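July 4, 2020

Music stuff, quick one

Right, no proper post for weeks, sorry, so a quick catch up before I have to be out the door. Mostly about the Fikitent EP which I've had on repeat since it went up. Five songs, no singles, no video, just appeared one night. I nearly missed it.

If you don't know them they're a noisy little synth band, drum machine, two voices, lots of shouting in the choruses. First tape was a mess. Good mess. This one is slower and you can hear the words for once, which I wasn't sure I wanted. Track three is the one. Starts with a kettle (I think its a kettle) and then that bass comes in and I had to stop washing up.

Not so keen on the closer. Too long, fades out twice. Skip it.

Only 100 tapes made and they went in a day. I got number 24, very pleased, have nothing to play it on. The download is pay what you like so no excuses.

Other things I've been listening to

Vlachou - still the same album, still can't get past side one becuase I keep starting it again. Plucked strings, a bit of organ, her voice right up close. Lovely for mornings. My neighbour asked what it was through the wall, more or less.

Corkis - new single is fine. Bit polite. The old drummer is gone and you can tell. Will give it another week.

The table, in between records.

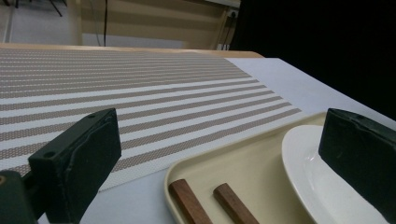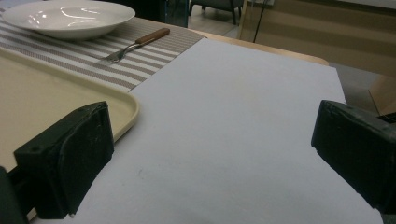
Plarik and the no gigs thing

Plarik were meant to be playing the back room in town this spring and obviously that didn't happen. My ticket has been moved to October. We'll see. They did a set from their kitchen instead and I watched it on my phone in bed with the sound coming out of one side. 1126 people watching at one point, which is more than the back room holds by a mile, so maybe it did them some good. The guitar kept dropping out. They played the old one with the whistling bit and I got a bit teary, not ashamed.

They put a hat out at the end (a link, you know what I mean) and were hoping for 1000 quid towards recording. No idea if they got there. Chuck them something if you can, the songs are worth it.

Still to do: sort the shelf of CDs, finish the mix I promised for the drive, find somebody with a tape player. If you've got one going spare leave a comment, I'll swap you for a Corkis t-shirt, medium, worn twice.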